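**FOR IMMEDIATE RELEASE**
7/8/23

# Clellport Shared Workshop Opens Its Flower-Sorting Arm Build to the Neighborhood

CLELLPORT — The members of the Barredo Street shared workshop are very happy to announce that Pidura, the tabletop robot arm they have been putting together since February, is ready for company, and that anyone who would like to come in, ask questions and try a turn at the controls is warmly invited to do so.

Pidura began as a kit of secondhand parts on a back bench and has grown, through a good many evenings and a fair amount of pizza, into a working arm that members use to practice picking up light, awkward things and putting them where they belong. The build has cost the workshop 1,000 dollars so far, most of it for motors, and was helped along by a generous loan of tools from our friends at Fluston Hardware.

"I came in to fix a lamp and somehow I'm still here," said Spyros Kovačević, who wired the arm and wrote most of its software. "Flowers are wonderful to practice on, because they're floppy and leafy and they never lie the same way two times in a row. We'd love for people to come and see how hard that is, and then help us get better at it!"

The open sessions will run for 2 weeks, with room for 30 visitors at each one. No experience is needed, children are welcome with a grown-up, and there is no charge, though the coffee jar always appreciates a contribution. Complete build notes, including the parts list and the wiring drawings, will be on the front desk for anyone thinking of starting an arm at home.

To save a place, stop by the workshop at 77 Barredo Street, Clellport, and put your name on the sheet by the door.
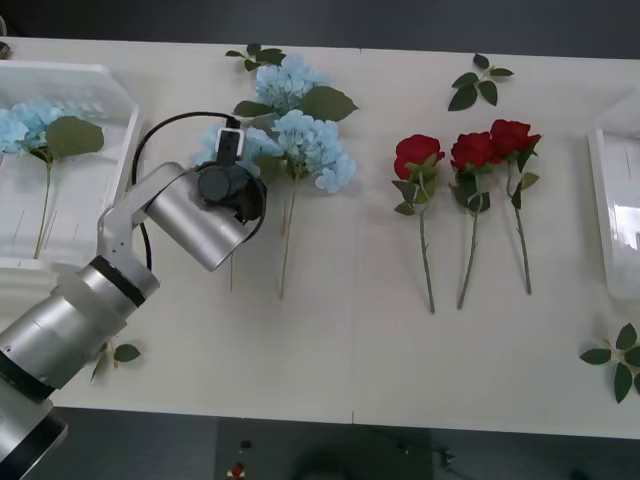

Sorting by color is the exercise visitors will start with, and it takes more patience than most people expect. Blue hydrangeas and red roses, all of them artificial, are laid out on the white table with a few loose sprigs of leaves among them, and the black gripper has to come in low among the blue petals.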